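Hand-held gripper station, pre-session check
Site: Varell, upper level
Inspector: Noreen Lenihan
Date: Sep 11, 2022

1. Pads and housing
Pads seated, no splits. Pass.
Comment: change pads in June as scheduled, not on failure.

2. Marker tags
Tag flat on top of the housing, square pattern clear of fingers. Pass.

3. Objects and work surface
Liquid containers capped before handling. Limit for Atton units is 5 kg. Pass with comment.
Comment: the upside-down water jug stands on its red cap on a white box. Keep bags off the surface beside it.

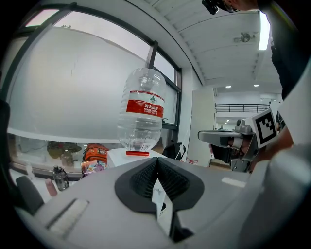

4. Operator
Headset strap adjusted before the grippers are picked up. Two operators at one table agree who moves first. Pass.

5. Stop and rest
Break of 10 minutes each hour. Log sheet not signed for session 13. Fail, recheck due.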